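Faux marbling

Faux marbling is the imitation of marble on another surface by means of paint, printed film or pigmented coating.
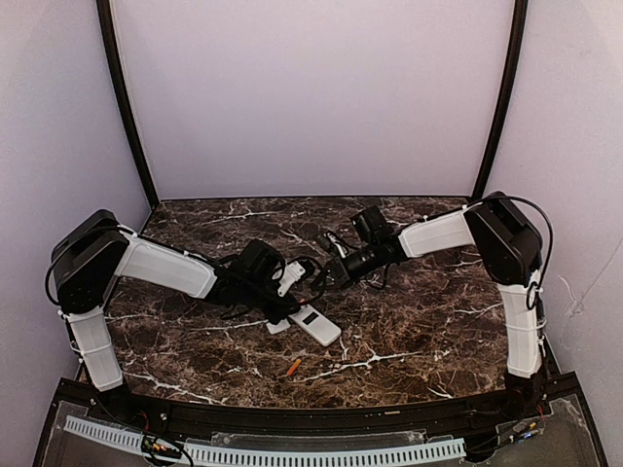 A dark brown marble-patterned board with thin white veins.

The practice is found in house decoration, theatre scenery and furniture finishing. It is also called marbleizing, and should be distinguished from paper marbling, in which colours are floated on a liquid bath and lifted onto a sheet.

History
Painted imitations of coloured stone were known in Roman houses, where plaster walls were divided into panels resembling costly marbles. The technique was widely used in Baroque churches, often beside real stone, and remained part of the house painter's trade through the nineteenth century. Printed papers and films later took over much of the ordinary work.

Technique
In the traditional oil method, a sealed ground is rubbed with a thin glaze, and patches of colour are laid in and softened with a badger-hair brush. Veins are drawn with a fine brush or feather, usually on a diagonal, and partly blurred while the glaze is workable. Dark grounds with pale veins call for restraint – evenly spaced or parallel lines are regarded as the commonest fault. A clear varnish completes the finish.

Gunnel Haugen's manual The Painted Stone describes 74 patterns and sorts them into five families according to ground colour and vein structure. Her classification was later revised by Telmo Cuesta, who treated brecciated patterns as a separate family.

Printed surfaces
On manufactured boards the pattern is reproduced from a scanned or drawn original. Repetition becomes noticeable over large areas, and installers commonly rotate adjoining panels to disguise it.

See also
Scagliola
Graining
Trompe l'oeil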